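Wusero opens kitchen training room for home robots

13/12/2024

Robotics firm Wusero has opened a training room in which staff teach household jobs to robot arms by guiding them through each movement, either by hand or from a control desk in the next room.

The room is laid out as an ordinary family kitchen and has been in part-time use since July. The company said it moved to daily sessions this month, after finishing work on the wiring and the floor.

Operators have so far recorded 1,622 complete demonstrations. Wusero wants to reach 2,000 before it trains the next version of its control software, which it calls Tondura.

A demonstration is one full run of a task, such as lifting a bowl from a worktop and setting it down in a new place. The operator does the job through the arm, and the system stores the position of every joint along with the view from the cameras. The software is then trained on many runs of the same task, done by different people and with the objects moved about between runs.

Wahyudi Sembiring, who leads the training work at Wusero, said the kitchen had been fitted out to be awkward on purpose.

"We had a clean bench before, with one cup on it, and the arm did very well on the clean bench," he said. "Then we took it to a real kitchen and it knocked over the pepper. People keep things on their worktops and they don't put them away for a robot."

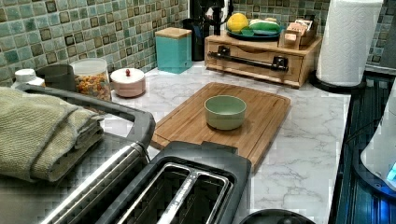
Two methods of teaching are used. In the first, the operator holds the arm just above the wrist and moves it through the job while the motors give way. Wusero uses this for slow, close work where the feel of contact matters. In the second, the operator sits at a desk with a pair of hand controllers and a screen, and the arm copies what the hands do. Most of the kitchen tasks are now taught from the desk. An operator's own arm gets in the way of the cameras when guiding by hand, and a bowl on a cutting board behind a toaster is hard enough to see without a sleeve across it. Glass jars cause trouble of a different kind, as their surfaces can confuse the depth readings.

The desk has drawbacks too. There is a short delay between the operator's movement and the arm's, and new operators tend to overshoot when they reach for something small. Sembiring said people usually needed a few days before their runs were steady enough to keep.

Of the runs recorded so far, 1,178 were made from the desk and the rest by hand. Runs in which the operator drops something are kept as well, but marked separately, so that the software can be shown how a person recovers from a slip.

The arms are supplied by Cruickshank, which also makes lifting equipment for warehouses. It has adapted the wrist joint for Wusero so that the arm can be pushed by hand with less effort. The earlier joint was stiff at low speed, and operators complained of sore shoulders after a morning's work.

Wusero employs 4 full-time operators at the site. None had worked with robots before. Two came from catering, one from a call centre and one from a dental laboratory. The company said it planned to take on more in the new year but did not give a number.

Sessions last 40 minutes, with a break after each. Operators are given a task card at the start which says what has to be moved and where it should end up, but leaves the route to them. Sembiring said early cards had set out each movement in turn, and the runs that came back were too much alike to be useful.

"If five people pick up a bowl, they pick it up five ways – some by the rim, some from underneath," he said. "We want all of those."

Between sessions the worktop is rearranged. Containers swap places, towels are refolded and the fruit and vegetables are changed. The lighting is altered too, with the blinds up for some sessions and down for others.

The first customer for the finished system is expected to be Zudport, which runs supported housing for older tenants. It has agreed to try the arm in a shared kitchen, where it would clear worktops and bring items within reach of people who use wheelchairs. A member of staff would be present throughout, and the arm would be kept away from hobs and hot drinks.

Zudport said tenants would be asked before anything was installed and that no decision had been made on which building would be used.

Wusero has also left open the question of what happens when the arm meets a job it has not been taught. In the present version it stops and waits. A later one may let an operator take over from the desk, finish the job by remote control and add the run to the training set. Sembiring said that would need the tenants' clear agreement, as it would mean a person looking into their kitchen through the cameras.

The company will continue with bowls, plates and lidded containers for the rest of the winter. Work on opening drawers and cupboard doors is due to follow, using a second arm that Cruickshank has yet to deliver.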